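Dishwashing and Kitchen Porter Technician (Part-Time)
Esbridge Dining Services, Dorkel Building

Position summary
Esbridge operates the staff canteen and two meeting-floor pantries in the Dorkel Building. We are hiring one part-time technician for the warewashing area. The position covers the evening shift on weekdays and one Saturday per month, when the machine is descaled and the storage racks are inventoried.

The post reports to the kitchen manager, Ritva Miettinen.

Hours and term
Shifts start at 3:30 p.m. and end at 8:00 p.m. The first shift is in August. The contract is permanent after a trial period of 9 weeks. A 20-minute paid break falls after the main tray return closes.

Duties
Sort, scrape and pre-rinse returned tableware, cookware and serving dishes.
Load and run the conveyor machine and the separate undercounter glass washer.
Hand wash items that are not machine safe, including carbon steel knives, wooden boards and all nonstick cookware.
Record wash and final rinse temperatures at the start of each shift and again at 6:00 p.m.
Report any final rinse reading under 180 F to the shift lead and stop the machine until it has been checked.
Change detergent and rinse aid containers and log the change on the sheet by the dosing unit.
Air dry, inspect and shelve. Towel drying is not permitted for anything that touches food.
Pull chipped or cracked ceramics from service and enter them in the breakage log.
Empty and clean the scrap traps, floor drains and spray arms at close.

Workload
The canteen serves up to 400 covers on a full day. Evening volume is lower, but most of the cookware comes back after 4:00 p.m. and has to be on the shelf before the morning crew arrives. The pantries send down one cart each.

Storage is by shelf code. The current list has 149 codes, and new staff receive a printed copy on the first day. Learning the codes normally takes up most of the trial period. Nesting is allowed only for items of the same material. Metal stacked in ceramic is returned to the sorting table and shelved separately.

Requirements
Able to stand for the full shift and lift 40 pounds to waist height.
Able to read and fill in log sheets in English.
Food handler card, or willingness to obtain one within 30 days of starting. Esbridge pays the course fee.
Closed, slip-resistant shoes. Aprons, gloves and eye protection are supplied.
Previous work in a commercial kitchen is useful but is not required. Applicants who have used a Noguchi conveyor machine should say so.

Chemical handling
Detergents, descaler and sanitizer are supplied in closed containers. All new staff complete a two-hour session on dilution, storage and eye wash use before their first unsupervised shift. The session is paid at the normal rate.

Pay and benefits
Pay is hourly and follows the Esbridge grade 3 scale. Time worked after 8:00 p.m. is paid at one and a half times the base rate. One meal per shift is included. Shift schedules are posted in Unance, the building's scheduling system, two weeks ahead.

Selection
Applicants who meet the requirements are invited to a 30-minute interview followed by a paid two-hour work trial in the warewashing area. The trial covers sorting, one machine cycle and shelving from the code list. Results are given by phone within three working days.

How to apply
Send a one-page résumé and a note of your available hours to Onni Harju, staffing office, Dorkel Building, ground floor. Paper applications may be left at the reception desk before 5:00 p.m. Please write "Warewashing, evening" on the envelope or in the subject line. 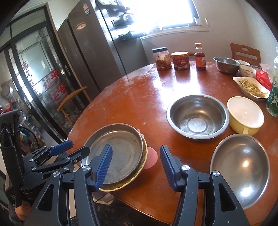
Applications are read in the order received, and the posting is removed when the position is filled.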